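I've now read the same claim on four baking blogs: rest your cookie dough 108 hours and it tastes like toffee. I don't buy it. A thread.

Where does 108 come from? Not one of them says. Turnisari Kitchen credits Doolan, Doolan credits "an old bakery trick," and the old bakery never gets a name.

I do believe in resting dough a bit. Flour soaks up the egg, the dough firms up, the cookies spread less. Fine. My trouble is with the four and a half days. 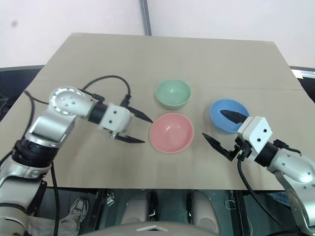 So I made one batch of brown butter chocolate chip and split it by resting time: none, overnight, and the full 108 hours. If you try it, use bowls in different colors. Plastic ones in mint green, pink and sky blue will do, and you won't be squinting at masking tape on day four.

Baked them all at 350, same pan, same rack, 14 minutes. Yes, I waited for the oven to cool down and come back up between rounds. No, I'm not doing that again.

Samira Harb and Omar Geagea tasted blind. Samira picked overnight. Omar picked overnight, then changed his mind and picked the unrested ones. Toffee was not mentioned.

The long rest did come out darker. Pretty cookies. Also a little dry at the edges, which the blogs leave out.

Two tasters is a small panel, I know. Halima Okafor has offered up her book club in Urstead, 18 people with opinions, and I may take her up on it.

Someone will reply that I used the wrong butter. Which butter did the blogs use? They don't say that either.

For now I'm resting mine overnight and eating them the next day.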